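Ticket 365: picking cell, Riradville – missed picks near bin wall
Status: open, waiting on part
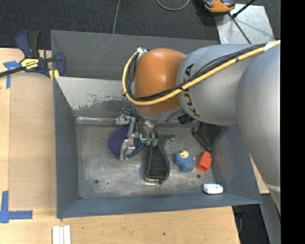 Fault came back Sat 12 December. Cell stops on wrist torque limit when it picks close to the rear wall, 16 stops in one shift. Checked the bin for movement first. Clamp on the upper left corner is tight, bin still lines up with the tape marks. Yellow cable loops around the orange wrist housing and I think it's pulling short at full rotation. Limited A6 to 60 degrees as a stopgap, ran 40 cycles, no stops.

Next: longer dress pack ordered from Anberg. Please leave the limit in until it's fitted.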